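Drodstead is keeping its old computers, and you can have one for 17 dollars

Okay, so this one has been rattling around town since before the snow melted, and half of you have already written to ask me if it's real. It's real! The town is selling off its old desktop computers starting in April, they cost 17 dollars each, and you don't have to prove anything about your income to get one. You do need to live in Drodstead. Dronstead people, I love you, but you have your own town hall (more on that mess further down).

I sat through the whole meeting on this, all the way past the part about the culvert, and I took notes on the back of the agenda.

The short version is that the town, the two schools and the library all swapped out their desktops over the winter. That left 614 computers stacked up in the old records room under the town hall. The usual thing would be to pay a hauler to take the lot. That's what happened last time and the time before, and I don't remember anybody making a peep about it. This year Fitriani Gunawan, who runs the records office and had been climbing over the pile to get to her filing cabinets, put in a proposal to have them checked over and sold to residents instead. It passed with one vote against.

The computers are going through Lau, the repair place on Mill Street next to the dry cleaner. They're wiping the drives, swapping out whatever is dead, and putting a fresh free operating system on each one. The ones that can't be saved get taken down for parts, so the memory goes in one box and the processors in another and so on, and the parts go into the next machine that needs them.

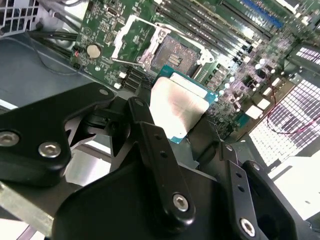
The 17 dollars, by the way, covers the labor and the power cord. It doesn't cover a screen. I asked about that because I figured plenty of people would be picturing the full setup, and the answer was that the town held on to most of its monitors because they still work fine with the new machines. You'll get a keyboard and mouse while those hold out. If you've got an old TV with the right plug on the back, it'll do the job. My sister-in-law has been doing her bookkeeping on a bedroom TV for years and she says she'd never go back to squinting.

So how old are these things? Old enough that you won't be playing anything fancy on them, new enough that you can watch a video, fill out a form, write a paper and get on a call with your doctor. I tried one at the counter at Lau and it came on in less time than my own laptop takes, which stung a bit. I opened up the paper's website (of course I did), I opened the county bus schedule, I typed a paragraph of nonsense and printed it. All fine. The fan was a little loud when I had a bunch of stuff open at the same time. I've heard worse from my refrigerator.

How the sale works

The first 200 computers go on sale in April at the community room behind the library. Doors open at 11 in the morning. It's one per household in the first round, and you bring something with your address on it, so a utility bill or a piece of mail from the town will do. Cash or card. They're not taking holds over the phone and they're not doing them by email either, and Fitriani asked me very nicely to put that in print so she can stop answering the question.

The rest come out in batches as they get finished. If your kid's school sent home the pink form about needing a computer, you don't have to stand in line at all. Those families are getting theirs through the school office, free, and those were counted separately, so they don't eat into the first batch.

If you can't carry one to your car, say so when you pay and somebody will walk it out with you. They're heavier than they look. I carried one from the counter to my trunk to see, and I had opinions about it by the time I got there.
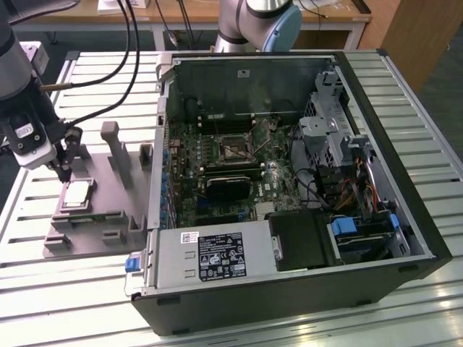 I also asked about the data question, because I know my readers and I know what's coming in my inbox. These machines sat in the tax office and the clerk's office and the school nurse's office. Is our stuff still on there? Vaughan Grimshaw, who owns Lau, told me every drive gets overwritten start to finish before anything else is done to it, and that any drive that won't finish the process gets physically destroyed. The town gets a printed list with the serial number of every drive and what was done to it. The list will be kept at the clerk's office and anyone can walk in and ask to see it. I plan to, just out of nosiness.

The one vote against, for the record, was over exactly this. Faizal Simanjuntak said he liked the idea of the sale but wanted the town to pull all the drives and have residents buy their own. That would have pushed the cost per computer up a good deal, and the rest of the council didn't want to go there. He told me afterward he still thinks he's right but he'll be at the sale anyway, buying one for his mother.

What people want them for

I hung around the library one afternoon and asked people coming through if they'd heard about it and if they were interested, and the answers were all over the place. A man who fixes boats wants one for his shop so he can look up diagrams without getting grease on his phone. Two different parents said homework, and one of those two said homework and then sort of laughed. A woman who teaches piano out of her house wants to leave one running on the music stand side of the room so students can see their own hands on a camera while they play (I'd have quit even sooner than I did, but I can see how it would help).

Bayu Sutanto, who just moved in over the bakery and is taking evening classes at the county college, has been doing all his coursework on his phone. All of it! He showed me a lab report he had typed with his thumbs. The college has computers, but the last bus back leaves before his class lets out and he gets a ride with a classmate who can't hang around. He'd been saving up for a used laptop and said he'd be in line early.

And then there are people who just like having something to tinker with. I get it. I took a radio apart when I was a kid and it stayed apart, and I still think of that as a pretty good weekend. If that's you, ask for one of the unfinished ones. Lau is setting aside a handful of computers that run but are missing something, and they'll be priced lower. You bring it home, you open the side up, and you get to figure it out.
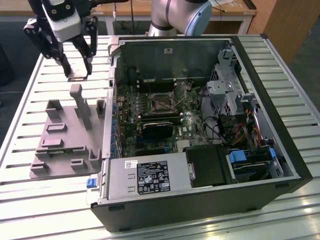
The Dronstead thing

I have to get into it, because there's already been some yelling. Yes, the names are one letter apart. Yes, the mail gets mixed up, and so does the pizza. The flyer that went out last month had the wrong town printed across the top of it, and so a whole lot of people in Dronstead think they've been invited to buy a 17-dollar computer at our library.

They haven't. The machines were paid for by Drodstead taxpayers, and the council was pretty firm on that. But it's an honest mixup and nobody wants to send families home empty-handed after a drive over the ridge. Afiq Subramaniam at the library (he's the one who caught the typo, unfortunately after the flyers were in mailboxes) says that if there's anything left after the last batch, it'll be opened up to Dronstead addresses. He's keeping a list at the front desk. You can put your name on it now if you're over there, and there's no charge for being on the list.

I called Dronstead's town hall to ask what they do with their own old computers. The person who picked up said she thought they were in a closet. So, maybe somebody over there wants to look into that closet!

And if you've got your own old one

A few readers asked if Lau will take a computer off their hands, and they will, during regular hours. Desktops and laptops are free to drop off. Please don't bring tube TVs. Please don't bring the printer that has been in your garage with the cartridge still in it, they specifically mentioned printers and they had a look on their faces. Copy your photos off before you come in, because once a drive goes in the bin at the counter you aren't getting it back.

Parts from the drop-offs go into the same pool as the town ones. So that beige monster in your basement may have a good power supply in it that ends up in a kid's bedroom down the street. I brought in the one I wrote my first columns on, and I was a little weepy about it, and then I went next door and picked up my coat. 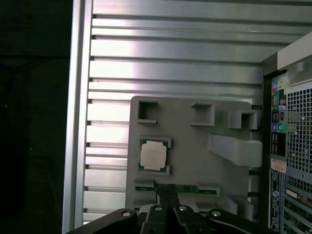 A desktop processor resting in its recess in a gray plastic tray.

One more bit of news from the same meeting while I have you. The council also agreed to pay for an evening help desk at the library, run by Hernico, the same outfit that does the tax prep help every spring. It's for anyone with a computer question and you don't need to have bought yours at the sale. They'll help you set up email, get a printer talking to the thing, make the letters bigger, whatever it is. It starts the week after the first sale and it's walk-in only.

Bring your power cord if you're bringing a laptop. The table they're using is the long one by the local history shelves, and the outlet is on the left side, down behind the atlas stand.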